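목록 홈 | 이전 글 | 다음 글 | 스레드 보기 | 글쓴이별 | 검색

제목: Re: [식기모임] 국그릇 용량 표기와 굽 이야기
보낸이: 노동현 (Dong-hyun Noh)
받는이: 식기모임 목록

지난번에 올라온 질문에 답이 늦었습니다. 원래 글을 아래에 옮기고 항목별로 답을 답니다.

> Lovero 국그릇을 여섯 개 사려고 합니다. 판매 페이지에 용량이 600ml로
> 나와 있는데, 집에서 국을 담아 보면 그만큼 들어가지 않는다는 후기가
> 있었습니다. 표기가 잘못된 건지, 재는 방법이 다른 건지 궁금합니다.
> 그리고 굽이 높은 것과 낮은 것 중에 어느 쪽이 설거지하고 말리기에
> 편한지도 알려 주시면 좋겠습니다. 지금 쓰는 그릇은 엎어 놓으면
> 굽 안쪽에 물이 고입니다. 아래쪽 싱크대 선반은 높이가 낮아서
> 많이 쌓지 못합니다.

먼저 용량입니다. 표기가 틀린 경우는 드물고 대개 만수 용량을 적어 놓습니다. 입구 끝까지 물을 채웠을 때의 부피입니다. 국을 그렇게 담는 사람은 없으니 실제로 쓰는 양은 그보다 적습니다. 입구 가까이가 넓게 벌어진 그릇일수록 차이가 커집니다. 윗부분 손가락 한 마디 높이에 들어가는 양이 생각보다 많습니다.

저는 그릇을 사면 저울에 올리고 영점을 맞춘 다음 물을 두 번 붓습니다. 한 번은 끝까지, 한 번은 제가 평소에 담는 높이까지입니다. 물 1그램을 1ml로 보면 부엌에서는 충분합니다. 두 숫자를 종이테이프에 적어서 바닥에 붙여 두었다가 한 달쯤 지나면 뗍니다. 그때쯤이면 외우게 됩니다.

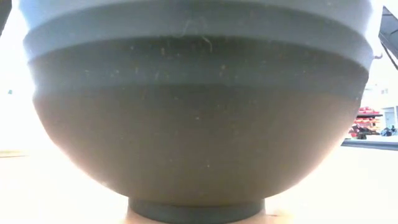 Lovero 쪽은 제가 두 개 가지고 있는데 만수 용량은 표기와 거의 맞았습니다. 다만 된장국처럼 건더기가 많은 국은 국자로 두 번 뜨면 적당하고 세 번째는 넘칩니다. 국수까지 말아서 드실 생각이면 한 치수 큰 것을 보셔야 합니다. Tinska의 큰 그릇이 그 용도로는 낫습니다. 대신 무겁습니다. 부모님 댁에 드렸더니 한 손으로 들기 어렵다고 하셔서 지금은 나물 무치는 데 쓰고 계십니다.

무게도 같이 확인하시기 바랍니다. 같은 용량이라도 브랜드마다 차이가 꽤 나고, 판매 페이지에 무게를 적지 않는 곳이 많습니다. 상위 목록에서 찾을 수 없으면 배송 정보에 적힌 포장 무게라도 보십시오. 상자 무게가 들어가 있어서 정확하지는 않습니다.

> 굽이 높은 것과 낮은 것 중에

굽은 높이보다 안쪽 모양을 보셔야 합니다. 엎었을 때 물이 고이는 것은 굽이 둥글게 막혀 있기 때문이라 조금 높거나 낮다고 없어지지 않습니다. 굽에 작은 홈이 한두 군데 파여 있으면 물이 그리로 빠집니다. Nieminen에서 나온 것 중에 그런 홈이 있는 모델이 있었는데 지금도 파는지는 모르겠습니다. 홈이 없으면 건조대에서 약간 기울여 놓는 수밖에 없습니다. 저는 건조대 한쪽 다리 밑에 실리콘 패드를 하나 괴어 두었습니다.

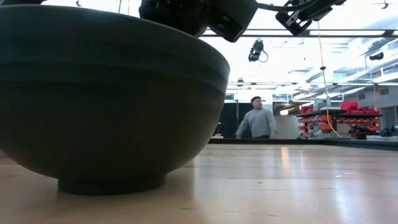
낮은 굽은 쌓기에 좋고 높은 굽은 뜨거운 국을 들 때 좋습니다. 손끝이 굽에 걸리면 몸통을 덜 잡아도 됩니다. 밥상에서 그릇을 들지 않고 드시는 집이면 이 점은 신경 쓰지 않으셔도 됩니다.

굽 바닥에 유약이 없는 그릇은 처음 쓰기 전에 고운 사포로 한 번 돌려 주십시오. 식탁에 긁힌 자국이 남는 것은 대부분 여기서 생깁니다. 저희 집 식탁에도 동그란 자국이 두 개 있고, 이사할 때까지는 그대로 쓸 생각입니다. 사포질한 다음에는 물로 씻고 하루 말립니다. 굽이 물을 먹은 채로 전자레인지에 넣으면 그릇이 먼저 뜨거워지는 일이 있습니다.

> 싱크대 선반은 높이가 낮아서

쌓는 높이는 간단히 계산할 수 있습니다. 그릇 하나의 높이를 재고, 같은 그릇을 하나 더 포갰을 때 늘어나는 높이를 잽니다. 그 다음부터는 늘어나는 높이만 더하면 됩니다. 제 그릇은 하나가 78mm이고 포갤 때마다 조금씩만 올라가는데, 선반 안쪽 높이가 209mm라서 넣고 꺼낼 여유를 빼고 다섯 개까지만 쌓습니다. 가득 채우면 위의 것을 꺼낼 때 손등이 선반에 닿습니다.

크기가 조금씩 다른 그릇을 섞어 쌓으면 이 계산이 맞지 않습니다. 입구 지름이 비슷해도 벽의 각도가 다르면 중간에 걸려서 흔들립니다. 브랜드가 다르면 되도록 따로 쌓으십시오. 꼭 섞어야 하면 사이에 키친타월을 한 장씩 끼웁니다. 꽉 물려서 빠지지 않을 때는 위 그릇에 찬물을 담고 아래 그릇을 미지근한 물에 담가 두면 빠집니다. 뜨거운 물은 쓰지 마십시오. 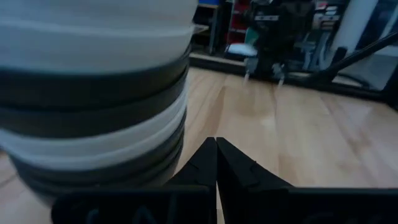 ■ 구입처와 가격

9월에 Jernesport에서 국그릇과 밥그릇을 묶어서 내놓는다고 합니다. 매장에서 들은 이야기이고 날짜는 아직 모릅니다. 작년에는 묶음 구성 때문에 필요 없는 종지까지 사게 되어서 저는 낱개로 파는 것을 기다리려고 합니다. 여섯 개를 한 번에 사신다면 묶음이 나을 수도 있으니 낱개 값과 비교해 보십시오.

매장에 가실 수 있으면 포개 놓은 상태에서 맨 아래 것을 꺼내 보시는 것이 좋습니다. 위에 있는 것은 손님들이 많이 만져서 이가 나간 것이 섞여 있습니다. 입구를 손가락으로 한 바퀴 돌려 보면 작은 흠도 느껴집니다. 집에 와서 발견하면 교환이 번거롭습니다.

색은 취향이지만 흰 그릇과 어두운 그릇을 섞어 쓰실 거면 금속 숟가락 자국을 염두에 두십시오. 밝은 쪽에는 회색 줄이 남고 무광 어두운 쪽에는 허연 줄이 남습니다. 밝은 쪽은 베이킹소다를 개어 문지르면 대체로 지워집니다. 무광은 문지르면 그 자리만 반들거려서 저는 그냥 둡니다. 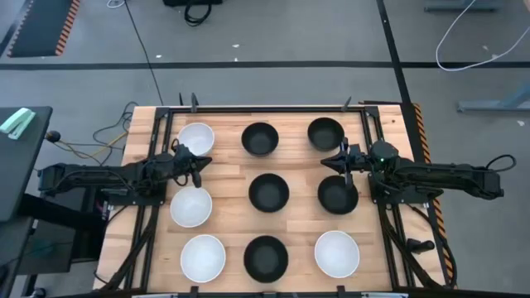
식기모임 목록 제12호 · 3쪽

빠뜨린 것이 하나 있어서 덧붙입니다. 뚜껑을 따로 사실 생각이 있으면 그릇 안지름과 바깥지름을 둘 다 재 두셔야 합니다. 파는 곳마다 기준이 달라서 저는 두 번 잘못 샀습니다. 실리콘 뚜껑은 조금 커도 붙지만 나무 뚜껑은 맞지 않으면 쓸 수 없습니다.

Tinska 작은 것을 국그릇으로 쓰시는 분이 계시면 만수 용량을 알려 주시기 바랍니다. 제가 정리하는 표에 그 칸만 비어 있습니다. 재실 때 저울 단위가 g인지 확인해 주십시오. 지난번에 온스로 보내 주신 분이 계셔서 다시 여쭤봐야 했습니다.

노동현

목록 관리자에게 문의 | © 식기모임 메일링 리스트 | 맨 위로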